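Pludis-users mailing list archive
December, 14:20
Posted by: cell maintainer, Oswood lab
Subject: Re: fingers stop high over clutter after scene rebuild

On the Pomley list somebody wrote:

> We rebuilt our tabletop scene in Pludis last month and since then the
> arm stops high over every pile. Single objects are fine. With more
> than one object on the surface the planner refuses the last part of
> the descent and reports a collision between the hand and "object_1",
> whatever object_1 happens to be in that run. The visual meshes look
> correct. We have replaced the gripper model once and got the same
> result. Physics step and gravity are untouched. Is there a padding
> value somewhere that we have missed? We would like to avoid going
> back to the old scene file, as the new one has the camera placement
> we need.

There is a padding value, but I doubt it is your problem. We had the same symptom on the Oswood cell and lost most of a week on padding before looking at the collision meshes. Replacing the gripper model does nothing if the loader builds the hulls again from the same settings, and it does.

The order I would check things in:

1. Turn on the collision overlay, not only the visual layer. In our case the hand and both fingers had been merged into one convex hull. The hull filled the gap between the fingers, so anything standing in that gap was a collision. Over a lone flat object the approach still finished, which matches your report.

2. Open the import settings for the hand and set the hull mode to "per link". The default changed when Lozano (the asset converter) was updated. Old scene files carry the old value inside them. New ones take the default. That is why your old file works.

3. Delete the hull cache. Per-link mode has no effect on a cached hull, and the loader prints no warning. Ours held 158 entries, most of them for objects we no longer use.

4. Check the tool frame. When the hand is imported again the frame goes back to the flange. We put it at the fingertips, 95 mm further out along the approach axis on our hand. Yours will differ if you have other fingers. Measure it from the model, not from the data sheet.

5. Only now look at padding. We run 2 mm on the hand and zero on the fingers.

After that, rerun with a fixed seed so that the pile is the same each time. Our standard check is a mixed set of boxes and small items dropped close together, then one approach to the topmost grasp candidate with a hold before closing. If the hold pose is reached, the hulls are good enough. If it stops short, go back to the overlay and look at which pair is reported.
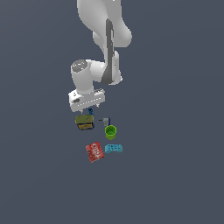 Hold pose over the six-object set, fingers just above the pile, blue item nearest.

Keep something like the blue item in the test set. Curved or hooked shapes are the bad case for convex hulls, because the hull closes the hook and the object becomes much fatter than it looks. Boxes will pass with almost any setting. The cup is the other one to watch. With a single hull it is a solid plug, so any grasp over the rim fails. We decompose the cup and the blue item and leave the boxes and the toy brick as single hulls. Decomposing everything cost us a lot of step time and changed no results.

On our side the numbers before and after were as follows. Batch of 3000 approaches, same seeds, same objects:

 merged hull, flange frame: hold pose not reached in 53 percent
 per-link hull, flange frame: worse, fingers driven into the surface
 per-link hull, fingertip frame: no refusals except true overlaps

Note the middle line. If you fix the hulls and forget the frame, the arm will happily go too deep, and on a stiff contact setting the objects get thrown off the surface. Do step 4 before you start a long batch.

Two maintenance points that came out of this:

- The cache is now cleared by the nightly job. First load in the morning is slow. We accept that.

- Hull mode and tool frame are written out in the scene file, so the converter default no longer matters. I would do this for any value you depend on. The export dialog has a box for it ("write resolved values"), off by default.

I have not tried any of this with the suction tool. The importer treats it as one link, so per-link mode should make no difference there, but the tool frame reset probably applies.

If the overlay shows clean separate hulls and you still get the refusal, post the contact pair and the hull mode line from the load log. The load log is overwritten at each start, so copy it before you restart. Please also give the Lozano version, as there were two builds with the changed default and only the second one lists it in the change notes.

--
Oswood lab, simulation and cell upkeep

Recent in this list:
Joint limits ignored after unit change
Re: Slow first load with large object sets
Pomley list: moving to the new archive server
Re: Suction tool drops flat boxes
Contact stiffness values for thin packaging

This archive uses cookies to remember your thread view. By continuing to read you accept their use.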